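Goltus Bag Clips: Set-up and Use Guide
Section 5: Closing and Storing Coffee Bags

This section covers coffee and other dry goods sold in foil-lined pouches. For bread bags and freezer bags, see Section 2.

Before you start

The long Goltus rod clip comes in two parts, an inner rod and an outer sleeve. The bag film is folded over the rod and the sleeve slides on from one end. Check that the sleeve runs freely before you use the clip for the first time. Wipe off any dust left from packing with a dry cloth.

Pick a clip that is longer than the bag is wide. The sleeve should extend past both sides once it is in place. Most one-pound coffee bags (454 g) take the medium clip. The short clip is meant for snack and spice bags and will not hold a gusseted pouch.

NOTE: If the bag has a built-in zipper, you can close the zipper first and put the clip above it.

5.1 Opening a new bag

1. Cut the factory seal straight across with scissors. Stay close to the seal so there is enough film left to fold.
2. Hold the two upper corners and pull the mouth of the bag apart.
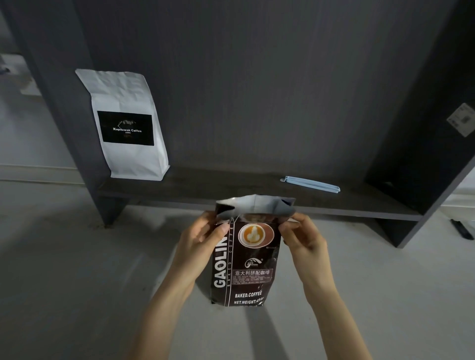
3. Run a finger along the inside of the rim and brush off any grounds or bits of bean. Grit under the clip leaves a gap that lets air in.
4. Scoop out what you need. Do not leave the scoop in the bag if the handle sticks up past the fold line.

CAUTION: Cut foil film can have a sharp edge. Keep your fingers off the cut line when pulling the bag open.

5.2 Closing the bag

1. Push the side gussets back in along their original creases.
2. Press the front and back panels together, starting just above the coffee and working up. Let the air out slowly. Pressing hard on a full bag will blow grounds out of the top.
3. Fold the top down toward you. Make the fold at least as deep as the clip is wide. As the bag empties, fold it down further.
4. Lay the rod inside the fold and hold one corner with your left hand.
5. Start the sleeve at the right side and slide it across the fold. Left-handed users can work from the other side.
6. Stop when both edges of the film are covered.
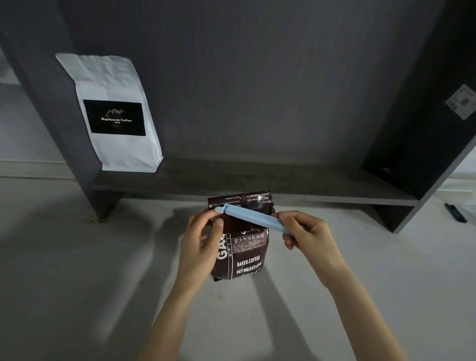

Fig. 5-2. Sliding the clip over the folded top.

If the sleeve catches partway, back it off a little, flatten the film and try again. Do not force it. A thick fold at the gussets is the usual cause. On stiff bags, a single fold works better than a double one.

To remove the clip, hold the bag by the corner and draw the sleeve back the way it came.

5.3 Where to keep the bag

Stand the bag upright on a shelf or in a cabinet, away from the stove and out of direct sun. Low open shelves are fine if the area stays dry. Leave enough height above the bag that the clip does not press against the shelf above.

If you use the Someo shelf bin, place bags with the clip running front to back. They take up less width this way and the clips do not catch on each other.

CAUTION: Do not carry a full bag by the clip. Support it from underneath.

5.4 Cleaning

Wash both parts by hand in warm water with a little dish soap. Coffee oil builds up inside the sleeve and makes it drag, so clean it whenever you finish a bag. Let the parts dry fully before putting them back together. Do not put the clip in the microwave or oven.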